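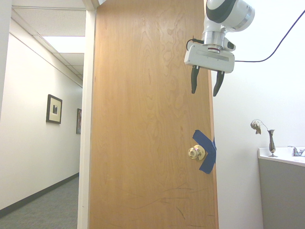
Korkor Amoah
Student lead, Door Team, Kirkilen Robotics Club

November | By Korkor Amoah, with notes from Prasert Thammasiri

3.2 Collecting the door demonstrations

I should admit up front that I thought the door would be the easy part of our project (I have opened a lot of doors in my life!). Our entry for the Tomotberg student challenge has 11 tasks in it, and I signed up for this one because it sounded quick. It ate most of the semester.

The setup is simple enough. We use one arm with a two-finger gripper, and the door has a round brass knob, which you can see with the fingers open above it in Figure 1. The blue tape sits over the latch area. We left the latch out of the task on purpose, so a run is scored on reaching the knob, closing on it and moving the door. Turning the knob is a whole other problem and I'm saving my complaints about it for Section 5.

Every demonstration was driven by a student. Prasert and I wrote the practice sheet together and asked each new driver to do 50 warm-up runs before we kept anything. People grumbled, but you could really see the difference in how they came in toward the knob. New drivers tend to swing in from the side and then fix it at the last second, and the policy happily learns the swing and the fix together. By the end we had kept 1,750 runs, and almost all of them came from drivers who had finished the full warm-up.

The scuffs low on the door are worth a word too. We thought about covering them with a plain sheet and then decided to leave the surface alone, as a real door has marks on it and we wanted the vision side to cope. I can't say how much that choice mattered. We never ran the clean version, and I'd love it if next year's team did.

For the base we went with a tabletop and a C-clamp on the edge. Check the clamp before every session, please. Our software (we call it Enow) has no idea if the table has shifted, and a small shift throws off the approach.

Figure 2. The arm reaching toward the door, with the base on the tabletop and the clamp at the table edge.

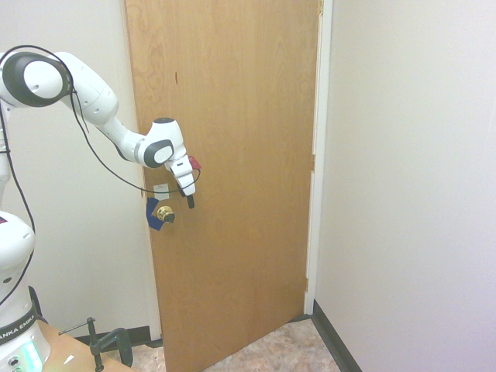
Can a new team start on the door task without any driving experience?

Most teams can, as long as they leave time for the warm-up runs and have one person who already knows the controls sit in on the first few sessions. Kaewsai, our sister club, started that way and kept their first usable runs in week 2.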